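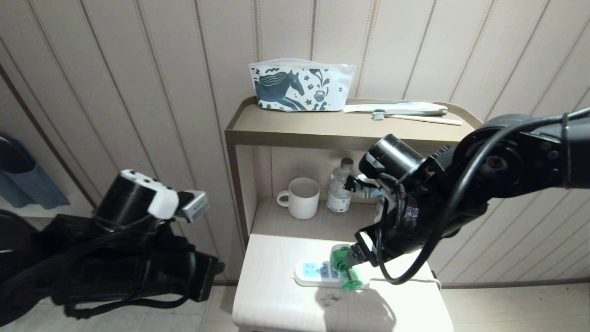 Bedside unit, plug task. The gripper has the green adapter against the power strip on top of the cabinet.

Derness equipment planning: gallery and buying notes

Hestell is putting together its equipment budget for the Derness rooms, and this page goes with the request. It is meant for the people who will read the quote and have to decide what stays in it. The notes cover the bedside unit, the arms and the parts of the cost that tend to get left off the first draft.

The task
Putting an adapter into a power strip is a small job for a person and a demanding one for an arm. The strip is lying flat on the cabinet and has its own cord running off the right-hand end, so the planner has to allow for a part that may shift when it is pushed. If we want this task in the first year, the budget needs a line for some way of holding the strip down. A clamp or a heavy base would do. Neither is in the current quote.

The arms
There are two arms on the platform and both are in the Flilar quote as a pair. We asked for a price on a single arm and were told the saving is smaller than it looks, as the base and controller stay the same. Our recommendation is to keep two. Delivery is 16 weeks from the order, and the order can't go in before the new budget year.

Cabling
The thick black cable takes a wide loop on its way down the arm, and there is a coiled braided bundle near the wrist. Please measure clearance with the loops included, not from the arm drawings alone. Spare cable sets should be ordered with the arms. Căpraru can supply them separately, but freight on a small order is poor value.

Grippers
The quote covers one set of fingers per arm. We would like 8 spare fingers in the opening order. They are a consumable and should sit under operating costs, where they can be topped up without a new approval.

Furniture and small items
The shelf unit is ordinary bedroom furniture: white, with a tray on top, an open cubby and a cabinet below. The mug, water bottle, zippered pouch and toothbrush on it are the sort of household goods the tasks call for. Allow for duplicates of anything that will be handled daily. A second identical shelf unit is worth buying at the same time, in case the range is discontinued.

Room and setup
Tiled floor is fine for the base. Moving the platform between rooms and getting it ready takes 45 minutes, so a plan that changes rooms twice in a day loses an hour and a half before any work is done. We have assumed one room per day.

Operator time
The first-year plan has 136 hours of operator training in it. This is the line most likely to be questioned and the one we would least like to see cut. Training can be split between people, but each person needs to finish the basic course before working with the arms on their own.

Still open
Whether the service agreement includes labour on site or parts only.
Whether Flilar will hold its price until December.
Who pays for return freight on a faulty arm.
Storage for the spare shelf unit.

Comments on the quote should reach the planning desk by Tuesday. Revised costings will be added to this page once Flilar has replied.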